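3.2 Recruitment and diary procedure

Households were recruited in May through letters sent to every address in the Gourlay and Fareo districts. Of the households that replied, 188 met the entry rules: at least two adults living at the address, and no planned move during the study period. Each household kept a paper diary of food thrown away for 17 days. Entries were made by weight, using the kitchen scale we supplied, and sorted under the headings in the Stotier waste list. Drinks poured down the sink were left out – earlier work found that people record them poorly.

Diaries were collected by mail. Where a page was blank, we called the household once and asked whether nothing had been thrown away or the page had been missed. Missed pages were treated as missing data and were not filled in from neighboring days.

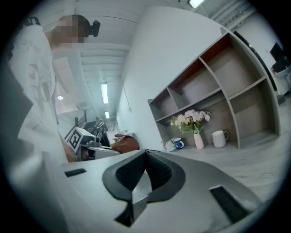 Figure 2. Indoor room, with a person at the left.

Coding was done by two readers working apart. Disagreements were mostly over mixed meals, such as soups and casseroles, where the diary gave one weight for several kinds of food. These were settled by Struan Tosh, who had not seen either reader's codes. We kept a separate heading for leftovers that had been stored and later discarded, as the Nallex survey did, so that the two sets of results could be compared.

Any single entry above 2000 grams was checked against the written notes. Most of these came from clearing out a freezer, and we report the totals both with and without them. Section 4 gives the results by household size – income was not asked for and is not used in any of the models.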